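Monday, late, still at the bench in the back room

Third stitch on the skin now and I remain unconvinced. 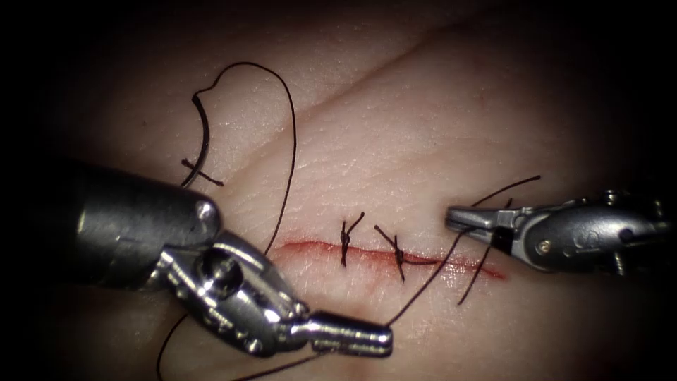 Morning

Came in early to have the console to myself. The plan from Yuan is that we drive the arms by hand, over and over, and the system watches and picks up how to suture. That is the whole theory. I have read the pages they sent and I still can't find the part where it says how many goes are enough. Fivudetti claim their version needs far fewer than ours. They would, they're selling it.

The left arm is all right once you've got your wrist used to it. The right arm I don't get on with. There's a lag between my hand and the jaws, tiny, and the Brisuser people say it can't be felt. I can feel it. I found myself slowing down to suit it, which means the machine is being taught my slow, fussy, waiting-for-it way of working and will presumably go on to do the same for ever.

First two stitches went in and got tied. The knots are small and tight and I was pleased with them for a minute. Then I looked again and they don't match. One knot sits well up from the wound and the other is almost on top of the red line. I did both of those. Same hands, same morning. So which one is it meant to copy? I put that question in the log and got back a thumbs up.

Afternoon

The third is where it always gets untidy. Long thread going across from the left jaws to the right, needle up out of the way over the left shaft, more thread trailing off underneath, and I have to keep all of it in my head because I can't feel any of it. With my own fingers I'd know if the thread was snagging. On the console I have to look, and by the time I've looked I've usually pulled.

Lost my temper with the wrap twice. Threw away both recordings, then was told at tea that we're supposed to keep the bad ones too, as it learns from the mistakes. Does it? Or does it learn to make them? I asked and the answer was three slides long and had Nenora's logo on every one.

To be fair to it (I did promise myself I'd be fair in here), the close-up view is better than anything I had when I was learning. You can see every line in the skin. My cut tails look like fence posts at that size. I'd never have noticed that one tail points up and the next one runs off along the wound, and now I can't stop noticing.

Evening

Back hurts. Six more of these to do this week and I haven't decided whether I'm teaching it or just being measured by it. The others are much keener than I am. They talk about it as though it's a trainee. I've had trainees. They ask you why you did it that way, and then you have to think of a reason, and sometimes you haven't got one and you change what you do. This thing has not asked me anything since August.

Must remember to ask for the chair with the arms, and to tell them the left pedal is sticking again.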